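The Second Life of a Pleat

Pleats are back in quantity this summer, and most of them are polyester. The reason is chemical. Polyester is a thermoplastic: heat it past a certain point under pressure, let it cool in position, and the fold becomes part of the fiber. Wool and silk will take a crease and hold it for a while, but moisture and body heat work against it. A polyester pleat set correctly can go through a domestic washing machine and come out with its edges intact.

Prukeck, a pleating house that supplies mid-size womenswear labels, processed 2930 meters of cloth in May, its largest month to date. The greater part was plain-weave polyester between 60 and 90 grams per square meter. The remainder was triacetate, plus a short run of a wool and polyester blend intended for fall skirts.

Two methods are in use there. Machine pleating feeds flat cloth between a pair of heated rollers while blades push it into folds. It is fast and suits straight knife pleats, accordion pleats and the fine irregular crush that has been common on scarves. Hand pleating uses a pair of matched card molds, scored and folded to the same pattern. The cloth is laid between them, the molds are drawn closed together, and the bundle is tied and put into a steam cabinet. Sunray pleats, which widen from waist to hem, are nearly always made this way, as are herringbone patterns and anything cut on a curve.

The molds are the expensive part. A sunray pair for a full circle skirt takes a skilled cutter the better part of two days, and the card softens with each steaming. Prukeck retires a pair after 40 cycles. Past that, the peaks round off and the pleat reads as a ripple.

Canum, a label that has built three collections on pleated separates, has its panels pleated before assembly. The order of work matters. Hems are finished first, while the cloth is flat, because a hem sewn after pleating will spread the folds. Side seams come afterward and are placed on the inside of a fold. Waistbands go on last, over a line of stay tape that keeps the pleats from creeping apart during wear. 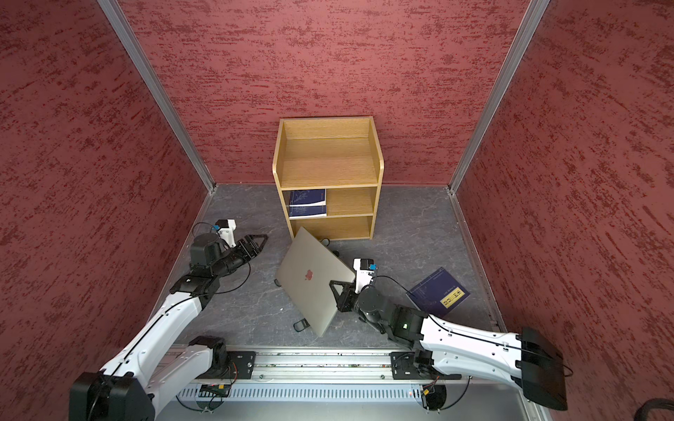 How much flat cloth does a pleated skirt use?

For a full knife pleat, three times the finished width, since each pleat is made of three layers. A skirt measuring 1000 millimeters at the hip therefore needs 3000 millimeters of flat cloth before seam allowance. Shallow accordion pleats need less, often twice the width or slightly under, depending on how far they are allowed to open.

That ratio goes a long way toward explaining the price. Canum's midi skirt sells for $642 in the pleated version, and a plain version in the same cloth costs less than half of that. Material is one part of the difference. The rest is pleating charges, slower sewing and a rejection rate that the label puts higher than for any other garment it makes. A single panel with a drifting fold can't be pressed out and run again; the first set leaves marks.

Peixoto, a mill that weaves for the pleating trade, has been working on the cloth itself. Its current range uses a slightly higher twist in the weft, which gives the fold something to push against. The hand is drier and the drape a little stiffer. Under its own weight the cloth hangs in distinct columns, and the mill's test panels lost very little pleat depth after repeated washing at low temperature. A recycled polyester version is also offered, although it sets at a different temperature and has to be sampled separately — a point that buyers tend to discover late.

The harder problem is natural fiber. Tomex, a finishing company, applies a resin to cotton and cures it in the fold. The results hold reasonably well for a dozen washes or so, then weaken along the peaks, where the treated yarns are abraded most. White shirting shows this least. Dark colors develop a pale line at each edge, similar to the wear on an old pair of trousers. Some labels have accepted the line and sell it as a feature of the cloth.

Silk remains outside all of this. It can be pleated beautifully and should be expected to relax. The traditional answer is to twist the garment lengthwise and store it coiled, which keeps the fine vertical folds under tension between wearings. The method works for narrow columns and does little for a structured skirt.

Care for the synthetic pieces is simple. Wash cold in a mesh bag, skip the spin, and hang by the waistband while wet so that the weight of the water pulls the folds straight. Keep the iron away from them. A dryer on high heat can exceed the temperature at which the pleats were set, and the cloth will take on whatever shape it happens to be in when it cools.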